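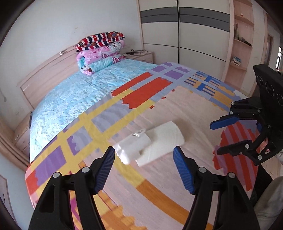 Contact mic tips, mostly for people making noise at the kitchen table

Keep getting asked the same stuff after sets so putting it all in one place. Will add more when I remember it.

Piezo discs. Buy the ones with leads already on. Soldering to the ceramic side is a pain and you will cook a few. If you have to do it – flux, hot iron, in and out fast. Touch the pad for a second, no longer. If the silver coating lifts the disc is toast, toss it.

Trim the leads short. Long unshielded leads pick up hum from everything in the house. Fridge is the worst, then the dimmer in the hall. I go to shielded cable as soon as I can, shield to the brass side, center to the ceramic.

Strain relief!! Dab of hot glue over both joints before you do anything else. Ninety percent of dead mics I get handed are a broken wire at the joint and nothing more.

Dipping. Everybody uses the rubber tool handle stuff. Works fine. Two thin coats, hang it from a clothespin overnight between them. Thick coats stay gummy and kill the highs. Do it outside or with the window open, it stinks up the kitchen for a day.

Sticking it on things
- Poster putty for trying out spots. Comes off clean, sounds a bit dull.
- Double sided tape for a show. Wipe the surface with rubbing alcohol first or it will let go mid set.
- Small clamp with a scrap of cork for sheet metal, oven racks, cookie sheets. Brightest of the lot. Don't crank it, the ceramic cracks.

Oven racks by the way are great. Hang one from string, mic near a corner, bow it or drag a chopstick over it. Cheap cake pans too. Thick cast iron does almost nothing, dont bother.

Thin tinny sound? That's the impedance, your disc is not broken. Plugging a piezo straight into a mixer line input throws away the low end. Needs a buffer. I use the Stakum box, 40 bucks used, or build a one transistor thing on perfboard. A guitar DI works too if it says high impedance on the input.

Feedback. Put a high pass on it and keep the thing off the same table as the speaker. Folded bath towel under the whole rig helps more than you'd think. If theres one ugly ring, for me it usually sits near 3000 Hz, pull a narrow notch there and move on.

My metal sheet rings at 419 when the room is cold and drifts when it warms up. Tune your oscilators to it at soundcheck, then check again right before you play.

Labels. Masking tape flag on both ends of every cable, same number each end. Took me years. Did the Plorndale show in May with 2 identical black cables and spent the first part of the set muting the wrong one.

Storage – old pill bottles, one disc per bottle, cable coiled on the outside with a rubber band. Never loose in the bag with the adapters.

Batteries: pull them out of the buffer box after every show. Leaky 9V ate my first one.

The cork clamp trick is from Benjamín Núñez, who also says try wine corks sliced thin. Haven't yet. Will report back.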